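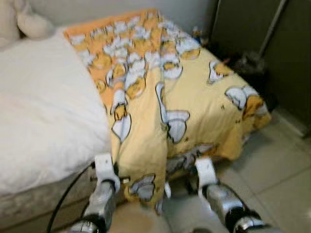

Remote teaching meeting, Saturday, 10.00, Zondov room

1. Blanket task. 50 runs recorded by remote control, and what a good batch! Agreed to start each run with both grippers on the lower edge. Target stays at 200.

2. Kilis arm. Guiding by hand feels lovely now (much lighter at the wrist). Try it on pillowcases next.

3. Labelling. Bad grips to be kept and marked as such.

Next meeting: same time, Figueiredo room.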